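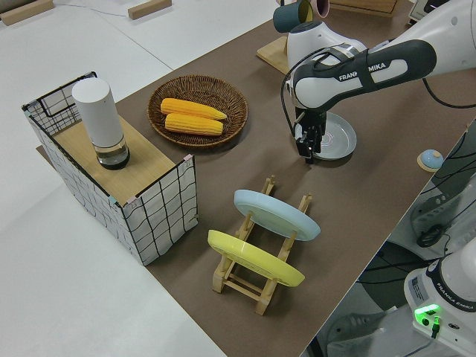
Posted by the Landeg Kitchen Set desk at Ranumach, Prurkadwood / Updated October 2025

Landeg Kitchen Set
Tabletop props and task cards for recording robot demonstrations

I put the first Landeg set together because I was sick of hunting for a plate. We'd have the arms ready, the recorder running, and then half the morning went on digging through a box of random kitchen stuff for something the gripper could hold. So now it all comes in one crate, with cards that say what goes where, and you can be collecting before your coffee gets cold (mine never makes it past the second card anyway).

The set is built around things people handle at home. There's a wooden dish rack with plates that stand on edge, a woven round tray, corn to move in and out of it, a mug tree with mugs, and the fabric storage box with the black grid print. Plates are my favorite. They look so easy! Then you try to set one down in a slot at a slant and find out how good your operator is.

What comes in the crate

28 props, packed in the order the cards use them
18 task cards, printed on both sides
Brown mat for the work surface
A year of Zirncombe, our recording and labeling app

Arms, grippers, cameras and the big appliances are not included. We test at Prurkadwood on a pair of white Franka Emika arms with two-finger grippers, but nothing on the cards cares which arm you own. If your gripper can open wide enough for a mug handle and close on the rim of a plate, you're fine.

How the cards work

Each card has a start layout on the front and a goal on the back. "Blue plate to rack, rear slot." "Corn to tray." "Teal mug to tree." One operator runs the card, you save the episode, you reset, you go again. I like to move the rack a little and turn it between runs, so the model doesn't just memorize one spot on the mat. Leave the clutter in, too. A policy trained on a bare bench gets very confused the first time it meets a mug it didn't expect.

Four of the cards are two-arm cards. Save those for an operator who has a few sessions behind them, they're slower and you'll throw out more takes.
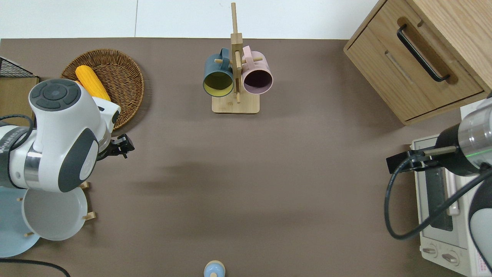

Rack, tray and mug tree with both arms over the bench.

About Zirncombe

Zirncombe saves the camera streams and the joint data as one episode, with the card number already filled in. You mark it good, bad or "good but ugly" with a single key. I use that last one a lot. Ugly episodes where the operator fumbles and recovers are worth keeping, in my opinion, and I'd put them in their own folder and try training with and without.

It doesn't train anything for you. Export is plain video plus a table, and you take it from there.

Things buyers ask me

Can I use my own plates? Sure, just photograph them and add them in the app first. Glossy ones can be hard on depth cameras.

Do I need both views? I'd want a fixed one by the bench and one up at head height. You can start with the fixed one alone.

How many episodes per card? Depends on your model. I do 19, look at them, and then decide whether the card needs more or whether my layout was too tidy.

Is the mat washable? Wipe it with a damp cloth and let it lie flat.

Spare parts

Rack pegs, mugs and plates are sold one at a time, and card reprints are free if you send us the number off the back. The next batch of cards is planned for February and covers drawers and doors. If you already own a crate you'll get those by mail, so please check that your shipping address in Zirncombe is current.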